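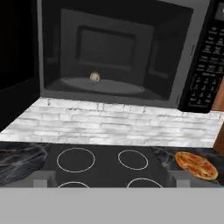 第四章 排定一场家庭首映夜

排片表是 Drudilden 里最好玩的部分！把片名、开场时间和中场休息填进去，到点它就会自己调暗灯光、放预告、进正片，您只管坐好。很多用户喜欢在中场休息时热一份爆米花，所以系统预设了一个“零食提醒”，会在休息开始前2分钟于屏幕角落轻轻闪一下。下面从新建场次讲起，第一次设置请按顺序来，以后熟了可以跳着做。

4.1 新建场次

1. 在主界面按“片单”，选中要放映的影片。片单最多容纳600部，超出后需先归档旧片。
2. 按住“确认”键，直到出现“加入排片”字样，松手。
3. 输入开场时间。双片连映时，只填第一部的时间，第二部由系统接着往下排。
4. 选择预告来源。默认频道是 Isance，也可以换成您自己收藏的预告片文件夹（把几部老科幻片的预告排在新片前面，效果好极了）。
5. 按“保存”。场次会出现在日历页，颜色与所属片单一致。

注意：上映日期改档的影片，在片单里会显示橙色角标。更新片单后，原来的倒计时会自动顺延，但已经发给朋友的邀请不会跟着改，请到“邀请”页重发一次。

4.2 设置中场休息

1. 打开场次，进入“时间轴”。
2. 拖动白色竖线到想停的位置。片长超过两小时的影片，系统会给出一个建议点，通常落在两场戏之间，准得让人高兴。
3. 设定休息长度，默认17分钟。
4. 需要零食提醒的，打开右侧开关。

小心：请勿把竖线拖进片尾字幕区。这样保存后，休息结束时会直接跳到下一部，彩蛋就错过了！

4.3 连接 Eshun 音箱

1. 音箱通电，等指示灯变为常亮。
2. 在“设置 > 声音”中选择“搜索设备”。
3. 选中音箱，播放测试片段，边听边调对白音量。喜剧片建议调高一档，台词的节奏会清楚很多。

如果屏幕显示代码247，说明音箱正被另一台设备占用。断开那台设备，再搜索一次。

4.4 导出放映记录

在日历页按“更多”，选“导出”。记录里包括片名、开场时间和每位观众的打分，年底翻出来看特别有意思。带续集的系列片会自动归到一组，前作看过没有，一眼就知道。

搜索手册 请输入关键词 搜索

相关章节
第三章 导入片单与海报
第五章 邀请朋友与投票选片
第六章 字幕与音轨
Rodent 遥控器按键对照表
常见代码一览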